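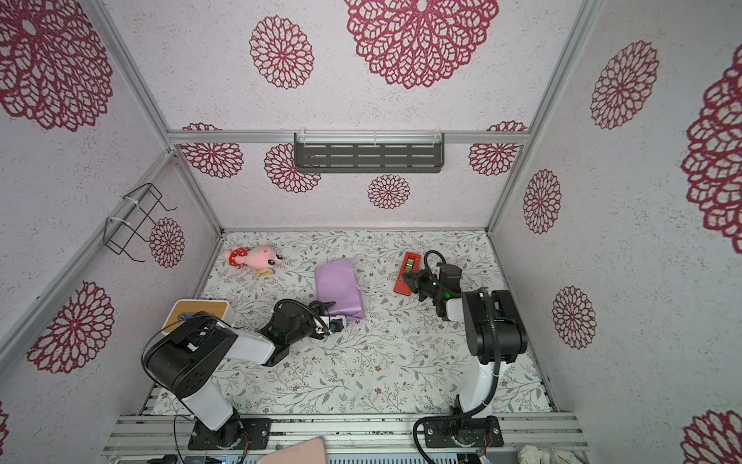

Monthly check: lined bay, mat and hanging storage
Fedenside workshop, October
Checked by: Grigoris Vrettos
Copy to: Karagiannis office, folder by the door

How to fill in: write OK, WATCH or FIX after each point. If you write WATCH or FIX, please add a comment. A point without any mark counts as not checked, and I will ask you to go back.

Part 1. Wall panels

1.1 Panels sit flat on the left, back and right walls.
OK. I pressed with the open hand along all three walls. There is a little movement in the upper part of the right wall, the same as the last time. It did not get bigger.

1.2 Corners between the panels are closed.
WATCH. In the corner of the back and right walls, next to the post, I can put in the edge of a paper card. I can not put in a coin. Please look at this again next month with the same kind of card, so we compare the same thing.

1.3 No tears, bubbles or lifted edges in the surface.
OK. The surface has a texture, so it is better to feel with the fingers than only to look. The light makes shadows that look like bubbles.

1.4 Printed pattern is clean and has not lost color.
OK. The crimson flowers are still strong on the white-lilac background. I compared the big one on the back wall, near the top, with the sample card from Clotetti and I see no difference. Last time somebody wrote "stain" for a place that was only the end of a printed petal. Before you write "stain," wipe it with a white cloth and look at the cloth.

1.5 Cleaning product is the correct one.
OK. Soft cloth, warm water, the mild soap in the blue bottle. The alcohol spray stays in the cabinet and must not be used on the print.

1.6 Fire paper for the panels is in the folder.
FIX. The folder has only the first page. I asked Clotetti for the complete one. Until it comes, this point stays open.

Part 2. Floor mat

2.1 Mat lies flat, edges not curled.
OK. The back edge was curled in summer. I left it under two boards during the night and it is good now.

2.2 Mat does not slide.
OK. I pushed it with the palm from the side and it stayed in place.

2.3 No cuts or holes.
WATCH. One short cut in the left part, 30 mm long. It does not go through. I marked it on the paper plan and not on the mat, because the pen does not come off. If it becomes 60 mm, we change the mat. A new one from Plarby is already on the shelf in the store room, in its tube.

2.4 Mat is clean.
OK after cleaning. The mat is pale and shows dust quickly, but small crumbs can hide in the print of vines and leaves, especially near the small brown blossoms. Use the brush first and the cloth after. With the cloth first you only push the dirt around.

2.5 Small items on the mat are there because they are in use.
OK. Please return them to their boxes at the end of the day. Last month I found two screws under the mat, and a mat with a screw under it will get a hole.

Part 3. Rails and posts

3.1 Aluminum rail across the back is tight and level.
OK. Checked with the short level in the middle and at both ends.

3.2 Vertical posts are firm.
OK. Left and right both.

3.3 No sharp edges where a hand can pass.
OK. I passed a glove along the rail. It did not catch on anything.

3.4 Bolts are tight.
OK. One bolt behind the back rail took a quarter turn. I wrote it in the book.

Part 4. Hanging storage

4.1 Dark grey shelf basket hangs straight on the back rail.
OK.

4.2 White cable ties on the basket are whole.
WATCH. They hold, and I pulled the basket down and forward with no movement. One of them has a light line at the bend, which is how they look before they break. Replace it in the next check even if it still holds. Do not cut the old tie before the new one is closed.

4.3 Basket is not overloaded.
OK. The limit is 2,000 grams with everything inside, and it is weighed on the kitchen scale. Nobody should guess the weight by hand, also not me.

4.4 Nothing thin can fall through the slots.
OK today. Long pens, thin rods and loose blades must be in a closed box before they go in the basket.

4.5 Black wire rack on the left post is secure.
OK. The ties are tight and the rack does not turn around the post. I tried to turn it in both directions.

4.6 Cut ends of ties are short and smooth.
FIX, done the same day. Two ends were left long and sharp at the rack, at the height of the wrist. I cut them flat with the side cutter and then felt them with the finger. Please do this always when you put a new tie. I have the scratch to show.

Part 5. Around the bay

5.1 Cables are kept off the walking path.
OK.

5.2 Power is off and nothing is moving before cleaning inside.
OK. The key was in my pocket during all the check.

5.3 Light is good enough to see the mat into the back corners.
OK.

5.4 Spare parts are in the drawer.
OK. 43 white cable ties. Order a new bag when there are less than 30. Black ones I did not count, the bag is nearly full.

Open points to carry over

1.2 corner gap, look again with the card
1.6 complete fire paper from Clotetti
2.3 cut in the mat, measure again
4.2 replace the tie with the light line

Comment for the next person: start with the walls and do the mat last, otherwise the dust from the panels falls on a mat you have just cleaned and you do it two times. The paper plan is in the folder, behind the cleaning list.

G. Vrettos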